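April, late evening

The sourdough worked! I know I have written that sentence before and then had to take it back by breakfast, but this time I've had three slices with nothing on them except butter and I'm calling it. It has holes in it. It has that shiny, slightly rubbery inside that I've been staring at in other people's loaves since the winter. I ate the first slice standing at the counter while the rest was still too warm to cut properly, so the end of the loaf is a bit squashed, and I don't care.

Writing down what I did before I forget, as I always forget.

Started with 300 grams of the Sturnari strong flour and 70 grams of the dark rye, the one from the Østergaard mill shop that comes in the paper sack with the string you can never pull the right way. Then more of the Sturnari once it felt too slack, and I didn't weigh that part, which I'm already annoyed about. Maybe two handfuls? Small handfuls. Next time I'm keeping the scale on the counter until the dough is in the bowl with the lid on. Salt went in after the first rest instead of at the start. Water from the tap, left out in the jug since lunch.

The starter was fed at seven in the morning and again at noon, and I think the second feed is what I've been missing all along. I used to feed it once, the night before, and then use it the next day when it had already gone up and come back down again and smelled like nail polish. Today it was still climbing when I tipped it in. It floated in the water, the whole blob of it! Bobbing around like a little raft.

Folds at half past two, three, half past three and then one at a quarter to five because I got on the phone and lost track. It didn't seem to mind. By the last one it was holding itself up in the bowl and I could get my fingers right under it without leaving half of it behind. That's such a good feeling, when it goes from being paste to being a thing. I did a few more than I needed to just for the fun of it.

I walked out to Varidholm while it was proofing to see if the bakery there still had those long baskets, and they didn't, but I got talking to the woman at the register about oven steam. She throws a few ice cubes on a hot tray at the bottom. I've been doing it with a cup of boiling water and scalding my wrist every other time. Ice cubes! So simple. I bought a poppy seed roll to be polite and then ate it on the walk home and it was wonderful, so now I want to try poppy seeds too.

The walk was lovely, by the way. Everything along the canal has come out in the last week. There's a whole bank of those yellow flowers I can never name (not dandelions, taller) and the ducks are being very loud about something. I had my coat open the whole way and my scarf in my pocket by the bridge. I'd like to do that loop more often and it doesn't take as long as I tell myself it does.

Baked in the heavy pot, lid on for the first half, lid off after. I did the ice cubes as well, though I don't suppose they do much with the lid on. I'll do a loaf on the bare tray next time and see. The top split along the cut and curled back in a proper ear, a real one, with the dark edge. I scored it with the blade from the little kit and went in at an angle and fast, where before I was sort of sawing at it like a nervous person opening a letter.

Things to change: a bit more salt. Ten more minutes with the lid off, as the bottom is paler than I'd like. Weigh EVERYTHING. And start earlier so I'm not taking bread out of the oven at nine at night and then having to wait for it.

I also want to keep a proper record from now on. I went back through this diary looking for the February loaf, the one that was nearly good, and all I'd put was "bread better today." Thank you, past me, very useful. So there'll be numbers from here on, and times, and what the kitchen felt like. Today it was warm by the window and chilly by the door, and the bowl was by the window.

Other news, quickly. The train tickets for Fustalport came through, so that's really happening, and I've already looked up where the market is. They do a flat barley bread there with caraway that you tear up and eat with soup, and I plan to have it every single day. I should learn at least a few polite phrases before I go. I should also buy shoes that don't leak, but that's a job for next month's money.

I meant to clean out the hall closet today and got as far as opening it. It can wait. I'd much sooner have the bread.

Half the loaf is wrapped in the blue towel for the morning and the other half is sliced and in the freezer. The starter is fed and back on its shelf with a rubber band around the jar so I can see how far it gets overnight. I'm going to try the rye at 139 grams next time, which is just what's left in the sack, and see how dark it comes out. 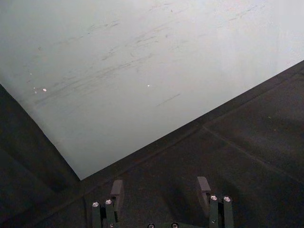 If it turns out heavy I'll toast it and put cheese on top. Alarm set for half past six so I can do the first feed before work. Bed now.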